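Vega Lorente has heard that a clear table makes for a clear head, and she would like to see the proof. I went to see her at Stovenley expecting a pitch. She sells tables, after all, or Lolletti does, and she has chosen their tops for years. What I got was an hour of complaints, most of them about people like me who write about tables.

"Everyone wants to tell you the surface changes how you live," she said. "It changes where you put your cup."

I asked about wood grain, the look that came back a while ago and hasn't left. Lolletti now offers its work table in 3 browns. The one that sells is the reddish one, and she can't stand it in daylight.

"Put it under a window and half of it goes white. You can't read on it. People see it in the catalog, where somebody has pulled the blinds, and then they take it home and call us."

Do they send it back?

"A few. Most of them turn it around, and then the other half goes white."

The claim I had really come about was a different one. Utum, which makes finishes, says in its brochure that a printed wood grain hides marks better than a plain color. Lolletti repeats the line on its own tags. I had my doubts, and it was a surprise to find that she had more of them than I did.

"It hides crumbs," she said. "Crumbs are brown. Try a piece of gray tape."

Tape is a sore point. People who work at a table mark it up, she said, and they all swear they'll take the marks off at the end of the week. A little square to show where something goes, a strip along the front so that things end up straight. Then the strip stays for 2 years and somebody asks her for a cleaner.

"I tell them to leave it. They know where everything goes by then."

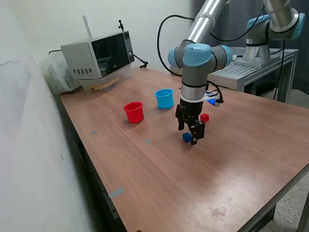
Her colleague Algirdas Navickas, who had been listening from the next desk, thinks this is too gloomy. He was at Atanasov before he came over, and he likes small objects on a table. Cups, blocks, anything with a bright color. In his view a brown top needs them.

"Red and blue on brown, you can see them from the door," he told me. "On white they look like a toy shop."

Lorente let him finish. "He says that about every top we make," she said. "He said it about the green."

I asked whether any of this mattered to a person buying one table, once, for $257. Navickas said yes right away. She took longer – long enough that he started to answer for her again.

"Buy the size you need," she said. "Then see it at noon, with the lights off. If a shop won't turn the lights off, go to another shop."

Would her own shop do it? She said she had asked in September and was still waiting to hear. Before I left she found me the switch for the row over the display tables, and we tried it. The reddish one did look better.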